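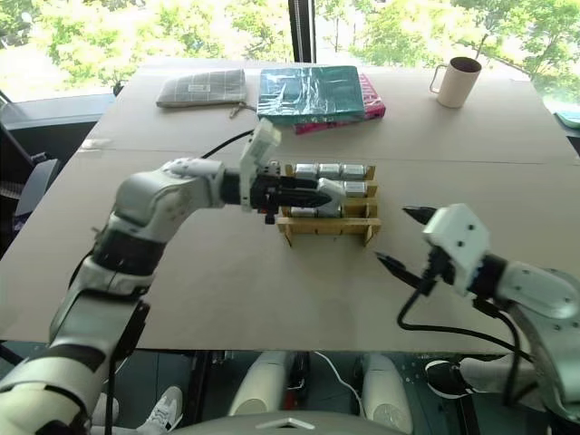 Rack work with two arms: left gripper holding a can over the middle tier, right gripper open.

Bench rules for two-armed robots, by Naima Benkirane

Set the rack within reach of both arms before power-up. Check that each gripper can get to every slot with the elbow still bent.

Leave slack in the wrist cables, but keep loops away from the rack feet. Tape down any cable that crosses a walkway.

Move one arm at a time over the rack until the routine has run 40 times without a touch. Limit lift height to 400 mm.

Closed shoes for anyone standing at the table. Hands stay off the top while either arm is live.

Glare from windows throws off can detection, worst before noon in June. Lower the blind or turn the rack a quarter turn and recalibrate.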